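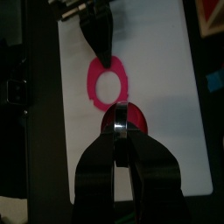

Print this page | E-mail this page
2 min read

Gripper fault on the two-arm cells - FAQ
Updated 21st March

What went wrong?
Left gripper on the Plitedham cell stopped letting go. Open command sent, fingers stayed shut, controller logged fault 714 and kept the arm moving anyway. It should of stopped. That second part is the one we care about.

Which units?
Hukent grippers with firmware 260. Anything older is fine as far as we know. Greenberg cells run a different board - not affected.

Was anyone hurt?
No. One bent finger, one scraped table.
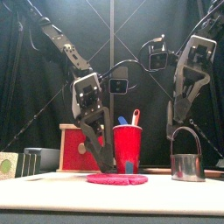
Can I keep running both arms?
Only at 65 percent speed or lower, with somebody at the stop button the whole time. No overnight runs until the patch is in.

It's clamped shut right now. What do I do?
Hit stop. Kill power at the wall, wait for the arm to settle, then back the fingers off with the hand screw. Don't pull on the part. Don't reach between the arms while teh power is on, ever.

When is the fix coming?
Gollach has the patch in testing. No date yet. Quote ticket 2716 if you call.

Print this page | E-mail this page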